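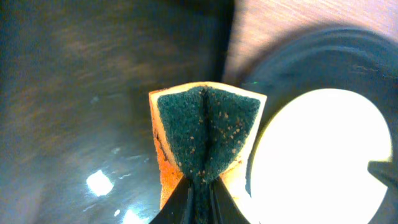
Handout 10: Sponges, scrubbers and the two-sink wash

Okay, sponges! I know, I know, you signed up for Home and Kitchen Basics to learn to cook, and we will get back to the stove next time, but every group I've taught has burned through its sponges by week three and I'd love for you all to be the exception.

What you're buying

The ordinary two-layer kitchen sponge is a block of foam with a scouring pad stuck to one face. Green over yellow is the classic. The foam holds the water and the soap, and the pad does the scraping. The pad is a mat of coarse fibers all tangled together, and that open tangle is what lets it bite into dried egg. It's also what lets it grab crumbs and hang on to them, especially low down and along any crease where the pad has been bent. Little tan and brown specks, mostly (toast, in my house). A quick pass under the tap won't shift them.

Judit Hegedűs taught this course before me and left a folder of notes that I still steal from. Her rule was "look at the green side before you look at the plate." I've kept it. If the pad has specks in it, you clean the pad first, then you wash.

Getting crumbs out of the pad

Do this over the trash, dry, before any water goes near it. Fold the sponge in half with the green side out so the fibers open up, and tap the fold against the edge of the can. Flip it, tap again. Then open it flat and drag an old toothbrush across the pad in one direction. Now rinse, with the tap running hard straight onto the green side, and squeeze until the water runs clear.

Please don't wring it like a towel! Twisting pulls at the glue line between the two layers, and once a corner lifts, the whole pad is going to peel. Squeeze it flat between your palms, or fold and press.

Which side for what

Foam side: glasses, mugs, nonstick pans, painted plates, the countertop, plastic tubs.
Green side: stainless pots, oven racks, the cutting board (go with the grain), baked-on casserole edges.
Neither: cast iron. Use the stiff brush from the drawer under the window.

Somebody always asks about the glass stovetop. Foam side only, and go easy. The one at station 2 has a gray haze from the March group and I've given up on it.

The two-sink wash

Left sink soapy, right sink rinse. Scrape first. Glasses go in before anything greasy, then silverware, then plates, then pots. Change the water when the suds go flat, even if you only have one pan left (I skip this at home and I always regret it). The sponge gets its own rinse at the very end, after the sinks are empty, and then it stands on its long edge in the rack by the faucet. Not in the puddle at the back of the counter, please.

When to let go

I toss a sponge when it smells after a good rinse, when the foam starts crumbling at the edges, or when the pad has gone smooth. Before it hits the trash you can clip one corner off and give it a second life on floors and bike chains. The clipped corner tells everyone it doesn't go near dishes anymore.

For next time

Read the Halász chapter on knives, just the first half. Bring an apron and one sponge from home, any age, the grubbier the better. We'll do the tap-and-brush routine together and then wash up after the soup. We're in room 328 again, and the supply closet code is still 2853. Spare sponges are on the second shelf, next to the dish towels.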